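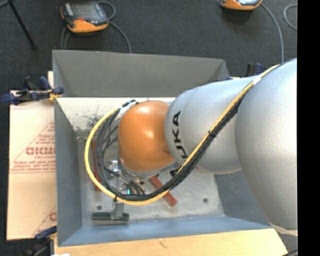
Caixa metálica retangular, cinzenta.

Caixas de armazenamento Fellau: avaliação após um inverno na oficina

A oficina de serralharia e torneamento onde trabalho guardava ferragens, pontas de varão e peças semiacabadas em caixas de plástico empilháveis. O plástico aguenta parafusos, mas o fundo cede com peças pesadas e as paredes ficam riscadas pelas rebarbas ao ponto de a limalha se agarrar. Em outubro substituímos parte delas por 12 caixas metálicas Fellau, compradas à Fliltudbridge por 1776 euros, transporte incluído. Ficaram em uso contínuo até abril.

Construção

O corpo é em chapa de aço quinada, com 2 mm de espessura, soldada por pontos nos cantos. O bordo superior é dobrado para fora e depois para baixo, de modo que a aresta cortada não fica exposta à mão. Nas unidades recebidas a dobra era regular em todo o perímetro, exceto numa, que trazia uma ligeira ondulação num dos lados maiores. Não afeta o uso nem o empilhamento.

O fundo é plano, sem nervuras. Para peças torneadas é uma vantagem, já que assentam direitas e não rolam para os sulcos. Para chapa fina é um inconveniente: uma folha encostada ao fundo é difícil de levantar com luvas. Resolvemos isso com duas réguas de madeira soltas.

Os cantos interiores têm raio pequeno. A limalha fina acumula-se aí e o aspirador não a retira toda. É preciso pincel.

Acabamento

A pintura é a pó, cinzenta, semimate. Resiste bem ao óleo de corte e ao desengordurante de base aquosa que usamos. Resiste menos ao impacto: nas duas caixas destinadas a pontas de varão o fundo perdeu tinta ao fim de poucas semanas. Nas zonas descascadas apareceu oxidação superficial em janeiro, com a oficina fria e húmida de manhã. Passei lixa e primário de zinco e não voltou a aparecer.

Quem precise de guardar peças polidas deve contar com um forro. Experimentámos manta Duvetti cortada à medida, colada apenas nos cantos. Protege a superfície, mas absorve óleo e tem de ser trocada. Em caixas de ferragem seca não vale o trabalho.

Carga e empilhamento

O empilhamento faz-se por encaixe do fundo no bordo da caixa inferior. A folga lateral é curta e obriga a baixar a caixa com alguma precisão; quando está cheia, convém que o façam duas pessoas. Em contrapartida, a pilha não desliza quando se encosta o porta-paletes.

Não medi a flecha do fundo com instrumento. Com régua encostada, uma caixa cheia de varão curto não mostra deformação permanente depois de esvaziada. As de plástico anteriores mostravam.

As pegas são recortes ovais nos topos, sem proteção. A borda vem rebarbada, mas marca os dedos ao fim de algum tempo. A Mechthild Kuster, que faz a expedição, montou perfil de borracha nas que transporta com mais frequência e recomenda que se encomende logo com elas. O catálogo da Fellau tem 4000 referências e este perfil não é uma delas, pelo que foi comprado à parte.

Identificação

O porta-etiquetas é rebitado e aceita cartão normal. Abre para cima, o que deixa entrar pó. As etiquetas magnéticas Yagi aderem bem à chapa e acabámos por usar só essas, com o porta-etiquetas vazio. Descolam-se se a superfície tiver óleo.

Comparação com o plástico

O peso em vazio é o principal argumento contra. Para caixas que sobem e descem de prateleira várias vezes por turno, mantivemos o plástico. O ruído também aumenta: despejar parafusos numa caixa destas ouve-se em toda a oficina.

A favor: rigidez, resistência a rebarbas quentes e facilidade de reparação. Uma parede amolgada endireita-se com maço e contra-apoio.

Avaliação por ponto

Rigidez: muito boa
Pintura: suficiente
Pegas: fraca
Empilhamento: bom
Limpeza: suficiente
Preço: elevado, aceitável para carga pesada

A próxima encomenda será mais pequena, só para a zona do serrote, e com o perfil de borracha comprado ao mesmo tempo.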